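Against the Rounded Number

Sat 6 March

Technical reports should print measurements as they were taken. I have argued this since the Rotich survey, where 81 and 122 both went into the summary as "near 100" and the spread between them vanished.
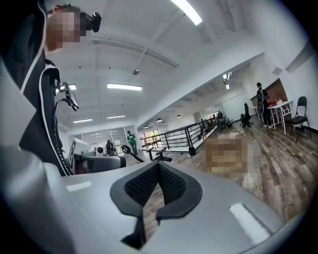
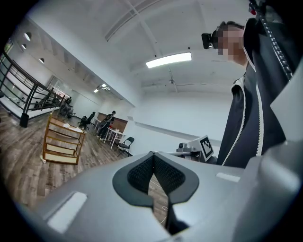
Rounding is defended as a courtesy to the reader. The reader is assumed to be busy, and a round figure is easier to carry from one page to the next. I accept the second point. A reader who wants a simpler figure can produce one in a second - the reverse operation is impossible.

The Covudell tables from January show the cost. Flow was logged at 41 sites and every value was rounded to the nearest 30 before filing. Two sites with the same printed value may differ by almost that much. Any trend smaller than the step is lost, and the raw logs were not kept.

Mindent style rules permit rounding in the abstract only. I would go further and require the instrument's resolution in every column heading. Ristix does this already, and its tables are no harder to read.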